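Unit 4 Handout: Grasping Long, Thin Things in Simulation
Pushpa Kanaujia
30/07/2021

Welcome back! If you made it through Unit 3 and your arm can pick up a cube and put it down without launching it across the room, you're ready for the fun part. Cubes are friendly. They have flat sides, the weight sits right in the middle, and you can grab them almost anywhere. This unit we move on to rods, handles and other skinny objects, and I promise it's a lot more interesting (and for the first few days, a lot more annoying).

Please read this before lab, all of it, including the settings section near the end. Woo-jin Na will be running the lab hours again and he has asked me to say that the answer to most of your questions last time was on page two.

Why rods are hard

Think about holding a broom by the very end of the stick, straight out in front of you. The broom weighs the same as it does when you hold it in the middle, but your wrist is working much harder. The weight of the broom is now pulling down at a distance from your hand, and that gives you torque, a turning effect around the place where you're holding on. The farther away the center of mass is, the bigger the torque.

A two-finger gripper has the same problem and a much worse wrist. Squeezing gives it friction, and friction is what stops the rod from sliding out. But friction also has to stop the rod from turning between the fingers, and with small finger pads there isn't much contact area to do that with. So you can have a grasp that is plenty strong against slipping and still watch the far end swing down the moment you tilt the hand.

There are three things to play with: where you grab, how hard you squeeze, and which way the rod points compared to gravity. Point it along the direction of gravity and the torque nearly vanishes. Lay it out flat and you get the full amount.
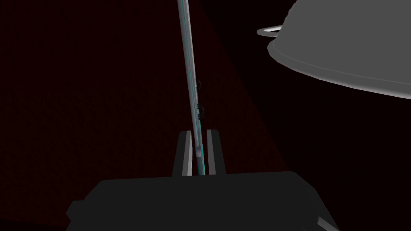 Now let's talk about where the fingers go. Everybody's first instinct is to aim for the middle of the rod, and for plain picking up and putting down, that's a fine instinct! The trouble starts when the rod is a tool. If you want to reach something with the far end, or hook it, or stir with it, then grabbing the middle throws away half your reach. A grasp near one end gives you all that lovely length to work with, and you pay for it in torque. This tradeoff is the heart of the unit, so spend some time with it. Draw it on paper. Move the grasp point along and sketch what happens to the moment arm.

The other thing that sneaks up on people is collision checking. Once the gripper is holding a rod, the rod is part of the robot as far as the planner should care. Your path may be perfectly clear for the hand and terrible for the tip. In Bostard you attach the held object to the hand link after the grasp closes, and the planner then checks both together. Forget that step and your rod will go sailing into whatever else is there, and you'll spend an hour blaming the controller. (I did this for most of one November. It was a good controller.)

Lab task

Work in pairs. Load the Vutadholm starter world and the rod object that comes with it, then:

1. Grasp the rod at the middle, lift it, and hold it level. Save the joint torques.
2. Do the same with the grasp close to one end.
3. From the end grasp, rotate the hand until the rod points straight up. Save the torques again, all the way through the motion.
4. Plan a move that brings the free end near a second object of your choice without touching it. Run it with the held rod attached to the hand, then without, and compare the two paths.

Plot the torques from steps 1 to 3 on one chart with the same scale. It's a beautiful chart when it comes out right, and you'll see the moment arm shrinking as the rod comes upright.

Settings

Start with the grip force at 70 percent. Going to full force right away makes the contact solver jittery and hides the effect we're looking for. Use a time step small enough that the fingers don't sink into the rod; if they do, halve it and try again. Each run should be 2,220 steps, with the grasp closed by step 125. The full log should come to nearly 1,305 lines once the warm-up is trimmed off.

If the rod shakes while held, check the friction value on the finger pads first, then the mass of the rod. A very light rod in a very strong grip will buzz like a bee.

What to hand in

One chart, your two paths from step 4, and a page of writing. Tell me where you would put the fingers if the job was to reach as far as possible, and what you would change about the gripper to make that grasp safer. Longer pads? Rubber? A notch? Go wild, but back it up with numbers from your runs.

Reading: Bhardwaj notes, chapter on contact and friction. The Purnent team's write-up from last year is in the shared folder too, and their section on failed grasps is terrific.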